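Buscar en el sitio
Escriba aquí su búsqueda Buscar

Quiénes somos

Feklow es un grupo de investigación en aprendizaje robótico con sede en Jirkcombe. Trabajamos con brazos de bajo coste y tareas de mesa: recoger, clasificar, apilar, guardar. Nos interesa saber cuántas demostraciones necesita un brazo para aprender una tarea corta y qué ocurre cuando cambian las posiciones de los objetos.

El grupo nació dentro de Pullier, un taller de mecánica de precisión, y es independiente desde el 10/10/20. Seguimos compartiendo con ellos el almacén y la impresora de piezas.

Qué hacemos

Nuestro método se llama Peng. Parte de demostraciones guiadas a mano y las divide en tramos breves – aproximación, agarre, traslado, suelta – que se entrenan por separado y se unen al final. Con 200 demostraciones, Peng iguala en nuestras pruebas de clasificación por color a la política de referencia entrenada con 500. La evaluación completa consta de 1,014 intentos, y publicamos todos, también los fallidos. El error más frecuente sigue siendo la suelta: el cubo queda girado o apoyado en otro.

En la tarea de clasificación, los cubos azules van al plato de borde azul y los rojos al de borde rojo.

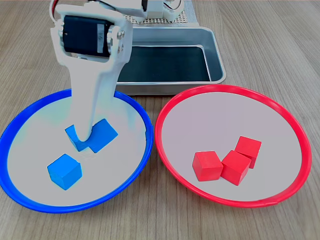
Colaborar con Feklow

Aceptamos estudiantes en prácticas dos veces al año. El plazo de otoño se cierra en noviembre. También prestamos los datos de Peng a otros laboratorios – basta con solicitarlo por escrito e indicar el modelo de brazo que se va a utilizar.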